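Combien coûte un robot pour la classe ?

Un robot, ça ne s'achète pas comme une trousse. Avant de passer commande, il faut faire une liste, comparer les prix et calculer. Ce travail s'appelle préparer un budget.

On commence par une question simple : que doit faire le robot ? À l'atelier Pevumar, les enfants voulaient un bras capable de ramasser des objets posés sur une table et de les ranger. Pas besoin de roues, donc, ni de haut-parleur. Chaque fonction en plus fait monter le prix.

Ensuite, on regarde ce qui est vendu avec le bras. Le modèle choisi, le Yook, coûte 2168 euros. La pince est comprise, mais pas la petite caméra qui se fixe près d'elle. Il faut ajouter 90 euros. Sans caméra, le bras peut répéter un geste appris, mais il ne sait pas où se trouve l'objet.

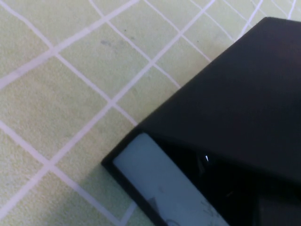 Il y a aussi les choses auxquelles on pense moins. La table doit être stable. Si on met une nappe, on la tend bien, car un pli peut gêner la pince. Une nappe claire aide à repérer les objets sombres. Les objets d'entraînement, eux, ne coûtent souvent rien : on prend ce qu'on a déjà à la maison ou à l'école.

Puis viennent les pièces qui s'usent. Les embouts de la pince, par exemple, se changent de temps en temps. Le lot de rechange coûte 71 euros chez Fevunis. Un budget sérieux prévoit cette dépense dès le départ.

Faisons l'addition :
Le bras : 2168 euros
La caméra : 90 euros
Les embouts : 71 euros
Total : 2329 euros

C'est beaucoup d'argent. On peut partager l'achat avec une autre école, ou louer le robot quelques semaines pour l'essayer – c'est utile quand on hésite encore.

Dernier point, le délai. Entre la commande et la livraison, il faut compter 8 semaines. Pour utiliser le robot en décembre, on commande donc au plus tard en octobre, et on réserve déjà la table.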